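Last change to this page: 2019-10-08

# Keeping white tabletops and pale walls clean

I have painted and cleaned rooms for 15 years, first in Bratau and now in Fallholm, and the question I get most often is about white surfaces. People like them when they are new. After one winter they write to me and ask why everything looks yellow. Most of the time the surface is still good and only the cleaning was wrong.

## Every day

Wipe the table with a soft cloth and warm water. Put in one small drop of dish soap, no more. Too much soap leaves a thin film, and dust sticks to this film very well. After the soap, wipe again with clean water and then dry with a second cloth. I use old cotton shirts, cut in squares and with the buttons removed.

Do not use the green side of a kitchen sponge on a white top. It makes very fine scratches. You do not see them on the first day, but coffee and pencil dust go into them and the table becomes gray.
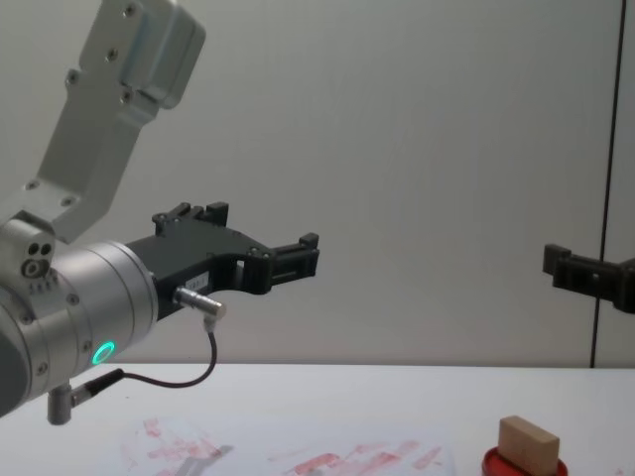
*White top, light gray wall. A plain pair like this shows each mark, so clean it a little and often.*

## Stains

Try the mild thing first and wait before you try the next one.

- **Tea and coffee:** baking soda with a little water, thick like toothpaste. Leave it for 11 minutes, then wipe it off softly. Do not rub in circles.
- **Ballpoint pen:** rubbing alcohol on a cotton pad. Press, lift, take a clean side of the pad, press again. If you wipe, the ink travels.
- **Grease from hands:** dish soap, but a bit stronger than for every day. This is mostly at the front edge, where people put their arms.
- **Glue from stickers:** cooking oil, wait 40 minutes, then soap. A plastic card helps to push the rest away. Never a knife.
- **Permanent marker:** alcohol again, and patience. On some tops a shadow stays, and I have no good answer for it.

Always test in a corner that is hidden. My neighbor Iestyn Parri did not test, and he now keeps a fruit bowl on the place.

## Pale walls

A matte wall paint does not like water. If you rub one place, it becomes shiny, and then you have a shiny place where before you had a small mark. Start with a dry cloth or a soft brush, from the top to the bottom. For finger marks I use a piece of white bread without crust - my mother did this with wallpaper, and it works on paint also.

For satin paint you can use a damp cloth with soap. Here you wash from the bottom to the top, so that dirty drops do not run down over a dry wall and leave lines.

Thin gaps, where two parts of a wall meet, collect dust. A dry paintbrush, one inch wide, is the best tool. Go along the gap slowly and hold the vacuum hose under it.

When you touch up, use paint from the same can if you still have it. Write the number of the color on the lid and also inside a cupboard door. Mine is 2848, a light gray mixed by Rees in Gredness, and I was glad of this note when the label fell off.
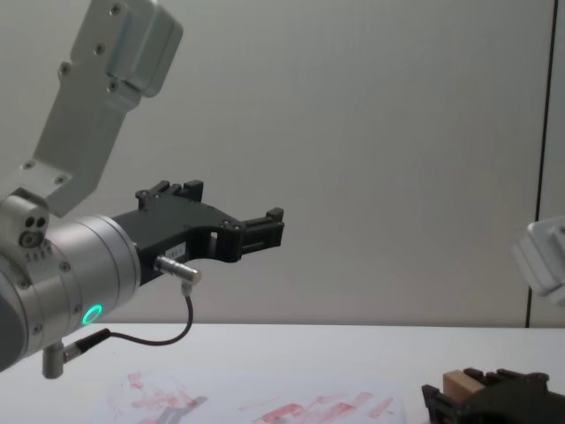 ## Things to keep in the cupboard

- six cotton cloths, washed without fabric softener
- dish soap without color
- baking soda in a jar that closes well
- rubbing alcohol, far from the stove and from children
- one soft brush and one dry paintbrush

Never mix bleach with vinegar or with alcohol. I do not use bleach on white tops at all. Open the window when you work with alcohol, also in January.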